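Skorkcombe Packing Floor — Automation Working Group
Minutes of the meeting held 17 March 2022, upstairs training room

Present: Esperanza Cordero (chair), Mawuli Amissah (kitting lead), Nesma Ait Ali (robot cell), Ruairí Mac Mathúna (shift rep), Gobnait Ó Gríofa (minutes)
Apologies: none

1. Minutes of the last meeting
Agreed, with one fix: the Arneck label printer is on the east wall, so the cable run in item 4 should say east. Gobnait has corrected the copy on the shared drive.

2. Toiletry kits on the two-arm table
Nesma gave the update, and it was a good one. The pair of arms has been sorting toiletries into small baskets by type, and last week they placed 1,107 items in all. Of every 100 tries, 91 ended with the item in the right basket and no help from a person. The figure at the previous meeting was 89, so it is moving the right way! Most of the misses are toothbrushes that land across the rim of a basket and have to be nudged in. Tubes are going very well, even the small travel ones, which everyone had expected to be the hard part.

Mawuli asked whether the baskets have to stay in the same spots. Nesma said no, they can shift a little between rounds, and she would like the kitters to move them on purpose so the arms get used to real life on the floor. Mawuli is all for this and said his team already has opinions about the layout (lots of them).

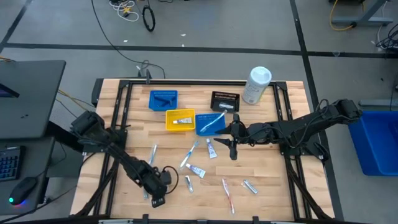
Item 2: the sorting table, with toothbrushes and toothpaste tubes lying on the wood.

Ruairí asked about the wipes canisters. They are not part of the sort for now. Nesma wants to try them after the tubes and brushes are steady, probably in July. Esperanza would like to see the Scanlon hotel kit tried first, as it has fewer kinds of item and goes out in bigger batches. Left open until the next meeting.

3. What changes for the kitting team
Long discussion, and a really useful one. Ruairí had talked to people on both shifts and brought their points.

Wrists and shoulders came up first. Sorting small items by hand is the job people most want to share out, and several kitters told him they go home less sore on days when they rotate off it. They would be glad to see the arms take the bulk of it.

The second point was pay grade. Kitters who learn to reset the table, clear a stuck gripper and log a miss are doing more skilled work, and they want that written into the job description. Esperanza agreed and will take it to the site manager with Ruairí. She repeated that no hours are being cut on either shift as part of this trial, and asked for that to be recorded here word for word: "No hours will be cut on either shift as part of this trial."

Third, the noise of the talk itself. People hear bits and pieces at break and fill in the rest. Mawuli suggested open sessions where anyone can come and run a round with Nesma standing by. He did it himself last week and said it was the most fun he has had at work in years — he now wants his whole team to have a turn. Agreed: 10 places per session, sign-up sheet by the time clock, paid time.

4. Drindeo scheduling screen
The new screen shows which kits are going to the arms and which to the hand benches. Day shift likes it. Night shift finds the text too small from the far bench. Gobnait to ask for a larger type setting. Ruairí asked that it not show individual names next to pick rates. All agreed, and Esperanza will have that column taken out.

5. Any other business
Nesma thanked the night shift for their miss notes, which are clear and very detailed. Two of their ideas for basket spacing are already in use.
Mawuli reported that the hand benches need new mats.

Actions
Nesma — basket-moving rounds with the kitters; plan for canisters
Esperanza and Ruairí — job description and grade, to site manager
Esperanza — name column off the Drindeo screen
Mawuli — sign-up sheet; order bench mats
Gobnait — larger type on the screen

Next meeting: same room, date to be sent around by Gobnait.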